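Table Rules at Willbridge: Frequently Asked Questions

Who wrote these rules?
Ismail Belkadi did, after reading a safety manual so that you wouldn't have to. Complaints go to him, and he files them.

May I reach in while the arm is moving?
No. Hit pause, wait for the light, then reach. The strawberry can wait — your knuckles are harder to replace.

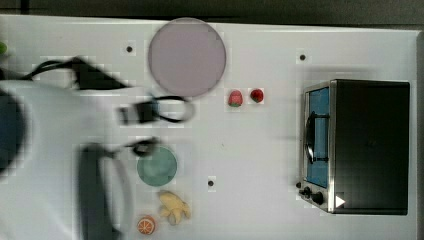 How fast may the arm go?
Up to 255 millimeters per second with a person at the bench. With the gate closed, 600.

What should a gripper practice on?
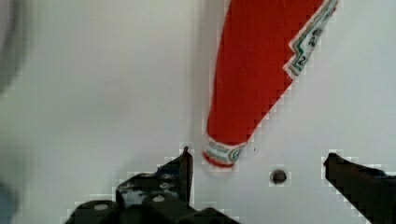

Our rule for practice objects is simple: if you wouldn't want it squeezed, leave it in the kitchen. Set each one down with room for a finger on both sides of the neck. A red bottle lying on its side, tip between the open fingers, is a fair start. Lower slowly and stop short of the tabletop, which Whitfield bills us for.

Can I change the grip force?
Ask first, and write the old value in the log. "It felt weak" is not a value.
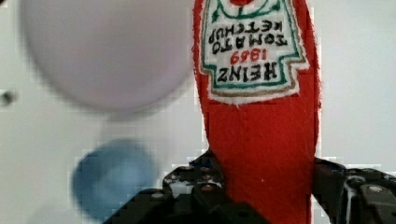
How often do we test the emergency stop?
At the start of every shift, with the arm moving at low speed. Sign the sheet afterward, legibly if possible.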